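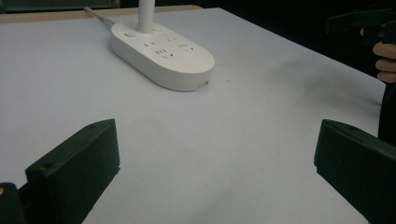 Power strips and hand-held grippers: bench rules

These are the rules we use at the Florden workshop for anyone handling power strips, plugs and chargers with a hand-held gripper, or setting them out for an arm to pick up. They apply at home too. Last changed May 23, 2024.

Before you start

Unplug the strip at the wall. Switching it off at its own button is not enough, and the button is easy to press by accident with a wide finger. Lay the plug end on the table where everyone can see it.

Clear away cups, spray bottles and wet cloths. Wipe the table and let it dry before the strip goes down.

Check the housing for cracks and the slots for bits of metal or packing foam. A strip with a cracked housing goes in the scrap bin and is not kept for practice.

Placing the strip

Keep it well in from the edge of the table. Leave room on both sides for the fingers to open fully. If the fingers touch the table before they reach the strip, raise your wrist and come in again.

A white strip on a white table can be hard to judge for depth. Move the lamp to one side until you get a soft shadow, or put a gray mat underneath.

Gripping

Take hold of the body across its narrow side. Do not pull on the cord, and do not push a fingertip into the outlets, even on a dead strip. The slots chip and the next person gets a loose plug.

Close slowly and stop when the strip no longer slides. Smooth plastic slips, and squeezing harder mostly leaves marks – clean the finger pads with a damp cloth instead, then dry them.

Two people at one table

Only one person moves at a time. The other keeps hands and gripper back from the strip until the first says "clear." Roll long sleeves above the wrist.

Arms under power

Nobody reaches over the table while an arm is live. Start at the lowest speed setting and keep a hand near the stop button for the first 6 picks.

Putting away

Coil the cord loosely and tie it with a cloth strap. Check the finger screws and tighten any that have worked loose. Write faults in the bench log with the strip's label number, as in "1632, button sticks." Questions about the log go to Gadisa Tesfamariam.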